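Sector > Warehousing > Opinion

Rated capacity is the wrong number to put first

Last updated: January

Every tender for reach trucks that crosses my desk opens with rated capacity. The buyer states a load in kilograms, the dealer answers with a truck that meets it, and the rest of the sheet is treated as detail. I think this order is a mistake, and an expensive one for sites with racking above the second beam.

Rated capacity is measured at a standard load center, with the mast vertical and at a stated lift height. Raise the forks beyond that height and the figure drops. Move the load center outward, as happens with an overhanging pallet or a deep container, and it drops again. Add a sideshift or a fork positioner and there is a third reduction. The residual capacity at the height where the truck will work is the number that decides whether a pallet can be stored there. It is on the capacity plate. It is seldom in the tender.

The distribution site at Brender is a fair case. It has 2,886 pallet positions, of which 1,282 are on the upper two levels. The trucks were bought on rated capacity and met it comfortably. With the attachments fitted, the residual figure at the top beam was lower than the weight of the heaviest stock line, so that line had to be kept on the floor and the first level. The replenishment routes were redrawn to suit, and travel distance per shift went up. The trucks were not faulty. The site had asked for the wrong thing and received it.

A better tender would start from the load and the beam. State the heaviest unit load, its true center of gravity, the height of the top beam plus clearance, and the attachments. Ask the dealer for the residual capacity in that configuration, in writing, before any price is discussed. Battery weight should be fixed at the same time. On counterbalance trucks in particular it forms part of the counterweight, and a change of battery type later can alter the plate.
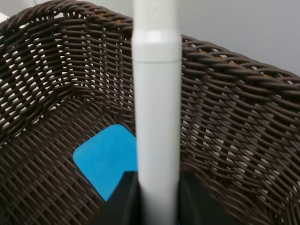 Tharun Thampi takes the opposite view. Rated capacity, he argues, is the only figure that lets a buyer compare trucks from different makers on equal terms, and a site that writes its tender around one beam height will own a truck that fits one building. Sowa moved its fleet between three buildings in 18 months, he points out, and a residual figure tied to the first of them would have been useless by the second.

I accept the point about comparison. Rated capacity is a reasonable first filter, and a short list has to come from somewhere. I do not accept the rest. A residual capacity chart covers a range of heights and load centers. A buyer who expects to move can ask for the full chart and check it against each building. The work takes an afternoon.

Dealers could help by printing the chart in the quotation. Edora does this already, on the page before the price. Jiltia supplies it on request, and in my last tender the request took 10 working days to answer. Until the chart is standard, buyers should refuse to score a bid that arrives without one.

Contact the editor: Aslı Baysal | Copyright, all rights reserved | Back to top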